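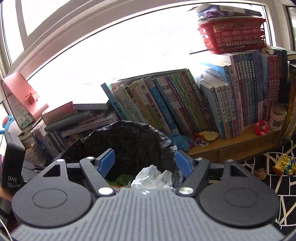
## Utus two-finger hand gripper

**Stock no. 1774. Loan or purchase. Replacement pads sold separately.**

We stock the Utus because cleaning firms keep asking for it, and we would like you to read this page before you ask too.

The Utus is a hand tool with two linked fingers and soft blue pads. A cleaner holds it and does ordinary pickup work with it: tissues, wrappers, empty bags, whatever has missed the bin. The movements are recorded and go to Tabrizi, who use them to train the arm they hope to sell you later. Their brochure calls this "automation your team will welcome." We had 12 cleaners at Vundwood use the tool on home visits through November, and welcome is a strong word.

### What it does well

The pads hold crumpled paper and thin plastic without much squeezing. The linkage is simple and you can see the pins and screws you'd need to get at. Tekle Lencho, our bench technician, has had one apart and back together and had no complaints, apart from the cable clip, which he replaced with a better one.

It is also fine in cramped rooms. Most of our visits are to family homes with full bookshelves and the bin wedged up against them, and you can work over a bin without moving half the room first.

### What it doesn't do

It doesn't save time. A tissue you would grab by hand in passing becomes a job: line up, close, lift, open over the bag. Sum-yee Mak, who ran the trial visits, stopped booking the tool on any visit with a fixed finish time. After 20 minutes the wrist notices the weight, and we now tell people to put it down at that point whether or not they feel tired.

It doesn't decide anything either. A loose sheet on the floor of a child's study corner may be trash or may be homework, and the person holding the tool is the one who knows to ask. Tabrizi say the arm will learn this. They have been saying so since the first brochure. 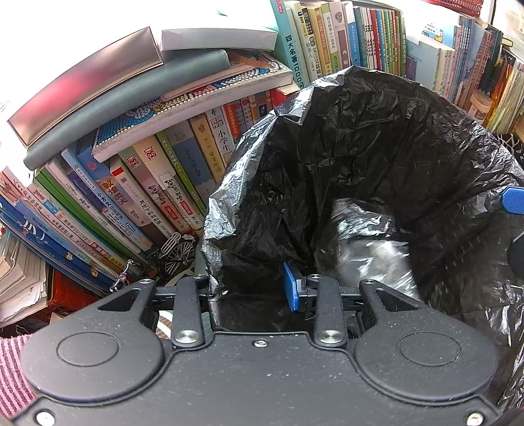
*Utus fingers at an open trash bag, clear plastic bag inside.*

### Before you put it in a team's hands

Pao-chu Chu, who speaks for our cleaners, asked for these terms and we think any buyer should start from them:

- Time spent recording is paid at the full rate, including setup.
- The householder agrees in writing beforehand. Shelves and desks get recorded along with the trash.
- Cleaners can refuse the tool for a visit and keep the visit.
- Nobody's speed with the gripper is used in a review.

The last one took a while to agree. Tabrizi's standard contract gives the employer a chart per worker – ask for it to be switched off, and check that it has been.

### Loan terms

Loans run for 8 weeks and include the tool, a charger, a wrist strap and one spare set of pads. Wipe the pads after each visit and bring everything back in the hard case. The Resen mount fits, but we don't supply it.

Our view for now: borrow one, let the people who do the work try it, and hold off on the arm. To book a loan, contact Nurhan Çınar at the equipment desk.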